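The Flowers That Stay: A Winter Collection at Skaddale

Artificial blooms have long been regarded as second best. A museum store in the north is making the case for looking at them again.
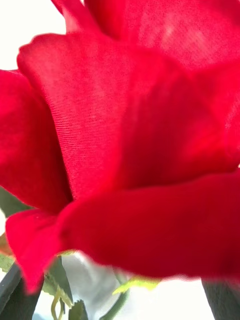
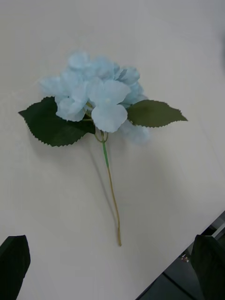
Words by Eyerusalem Wubshet
Crafts and Interiors | January 13, 2024

The decorative flower store at Skaddale House holds 1,025 stems, of which 969 have now been entered in the catalogue. The remainder are awaiting repair or a decision on their future. Work began in November under Žofie Jurčo, keeper of furnishings, and is expected to continue until the public rooms reopen.

Roses form the largest group, at 148 stems. Red has always been preferred for the dining room, where the candlelight is low and paler colours are lost. Cloth petals reward close attention: the ribbing of the weave shows plainly across a broad petal, and the folds hold a much deeper red than the outer curves.

The hydrangeas present a different problem. A full head on a thin stem is easily crushed in storage, and the blue ones are particularly prone to fading. Each is laid flat and examined from the petals down to the leaves and the green tape beneath the flower head. Loose tape is renewed by hand.

"We used to replace a stem as soon as it looked tired," says Ms Jurčo. "A good many of them only wanted dusting and a little patience with the leaves."

Cleaning is carried out with a soft brush, always from the centre of the bloom outwards. Water is avoided, as older dyes may run. Stems are then returned to shallow boxes lined with tissue – never stood upright in jars, as was the practice for many years.

Seven arrangements will be shown in the Vass Room this spring. Admission is included in the house ticket.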